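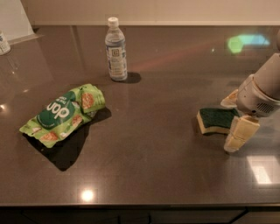 Worktop and snack corner: your questions

Answers for guests at the Tiltance flats, Lamness. Most of these arrive by message at 2 in the morning, so we have written them down.

Is the worktop real stone?
It is dark brown, speckled, shiny and was expensive, and that is as far as we go. The fitters at Araújo called it "Grunia" on the invoice, a name that appears to belong to a colour, a finish or possibly a cat.

Can I put a hot pan on it?
No. There are trivets in the second drawer. A scorched section costs 3000 to replace, and we would both rather not have that conversation.

Why does it look dirty when I have just wiped it?
Polished surfaces show everything: fingerprints, streaks, the reflection of your water bottle. Use a damp cloth, then a dry one. The dry one is the part people skip.

Whose is the half-full bottle of water?
Yours, we assume. Keep the cap on and it can live on the worktop as long as you do. Bottles left at checkout are emptied and recycled.

What about crisp packets?
An empty packet is rubbish, however green and cheerful. Wrappers go in the general bin under the sink – the council here won't take them with the recycling. If there is still something in the packet, fold the top over and use a clip from the jar by the kettle. Crumbs attract ants from May onwards and the ants tell their friends.

May I use spray cleaner?
The one we leave out, yes. No bleach, no scouring pads, nothing with a lemon on it. A previous guest descaled the kettle on the worktop and the mark took us 90 minutes and most of a bottle of polish.

Do I need to clear everything before I leave?
Yes, by 10 in the morning please. Unopened food can stay for the next guests. Opened food can't, even if it was very nice.

Can I cut bread straight on the worktop?
The boards are behind the toaster.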